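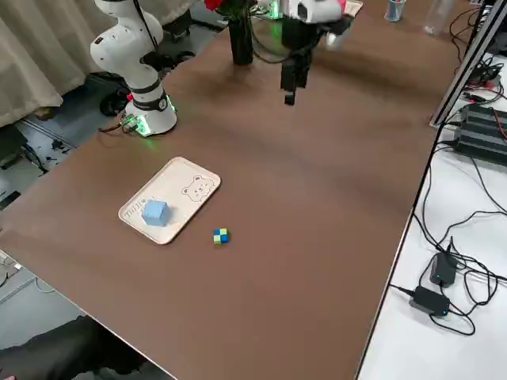 Quintela Speaking Club – Member Handbook

Setting up your speaker profile on Timby

Your profile is how event hosts find you, so enjoy making it sound like you!

1. Sign in and choose My Profile, then Edit.

2. Type your headline. Say who you help and what you talk about, in words you'd use over a cup of tea.

3. Paste in your biography. The limit is 3,000 characters, but 500 is plenty for a first go – you can add to it whenever you like.

Note: Write as "I". Martim Carrilho swapped his over in July and it reads so much more warmly now.

4. Add 2 or 3 topics from the list. Pick the ones you could happily talk about all evening. 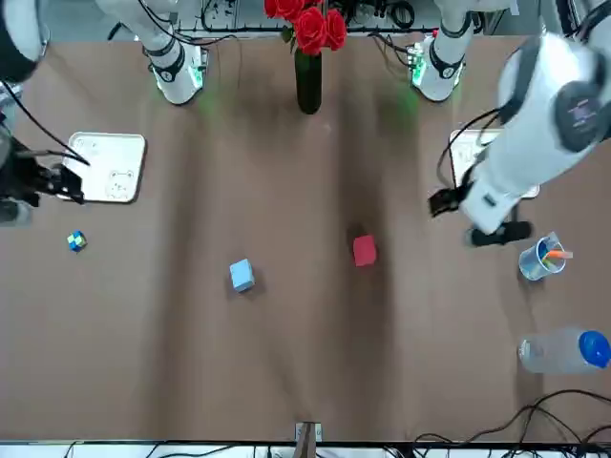
5. Upload a voice clip. Read your opening story aloud, standing up if you can, and keep the first take if it has some life in it.

Caution: A new clip replaces the old one straight away. Save a copy first.

6. Press Preview and read the whole thing out loud. Change anything you stumble over.

7. Press Publish. Hjalti Bergmann looks after the club listing and will add your link.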